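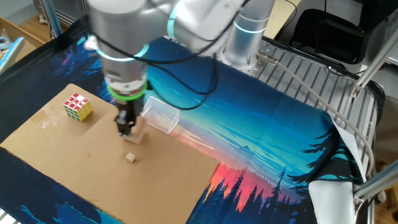 Is the Leka service plan worth paying for if you already have an arm of your own?
For a small shop with one or two people who can code a little, I'd say buy the kit and skip the plan for the first year, then see how often you end up on the phone.

OK, so that's the short version for those of you who only wanted the short version. The long one is that I spent a day in December at the Clurnosus open house in Grindelville, ate too many of their cinnamon rolls, and came home with a tote bag full of brochures and a lot of opinions.

Clurnosus sells Leka, a pick-and-place package for people who have a robot arm (or are about to get one) and don't want to write everything from scratch. You get the gripper mount, the software, a table frame that arrives in pieces, and a box of cables. What you don't get is the arm. I asked twice, because the brochure is pretty vague on that!

Doors opened at 9 and I was there at 8:45 like a nerd. Unnur Frandsen runs customer training and took our group through the demo cell, and I liked her right away because she didn't do the sales voice. The arm they use is a silver-white one with light-blue rings glowing on it, a black gripper on the end, and a neon-green ring up at the wrist. I'd expected fancy fixtures. The work area was a sheet of plain cardboard on a printed mat with a sunset and pine trees, and the parts were little light-wood blocks, a Rubik's cube and a clear plastic container. I can set that up in my garage for the price of lunch, and I plan to.

The small blocks are what I came to see. We pack wooden game pieces at work, and everything I've tried before either squeezes too hard or comes down a hair off and shoves the piece across the table. With Leka you teach a pick by moving the arm over the part by hand, pressing save, and doing it again from a couple of other spots. Costel Vukadinović, one of the application guys, let me have a go. My first pick missed completely. My second one was fine and so were the ones after that, and I'd had maybe ten minutes of instruction, most of which I spent asking about the clear container. (See-through stuff is still hard for it. Costel said so before I could, and told me to put a strip of tape on anything transparent.)

My one real gripe is the cabling. The cables droop in loops around the arm, and when I asked whether there's a proper sleeve for them, I was told it's on the list for spring. For a kit at this price I'd like it in the box.

Speaking of price! The kit is $2403 before shipping. The service plan is $213 a month, which covers remote setup, software updates and a replacement gripper if you wreck yours. Without the plan you pay $160 per support call, so if you call less than once a month you come out ahead going without. Updates are free the first year either way, and you have to dig for that in the paperwork.

After lunch there was a Q&A with Blagoje Ionescu, who wrote most of the teaching software. Somebody from Gralidstead wanted to know how many saved picks you can store, and the answer is 200 per project, with as many projects as your drive will hold. I asked about going back a version when an update breaks something. You can, but only one step back, and he looked a little sheepish about it.

I didn't make it to the afternoon warehouse tour, so if you went, tell me how it was. Huguette at the front desk says the next open house will be in the same building, and you should park in the back lot, the front one fills up by 9:30. They'll lend you a kit for two weeks if you leave a deposit. Mine's coming after the holidays, and I'll post again once I've tried it on our game pieces.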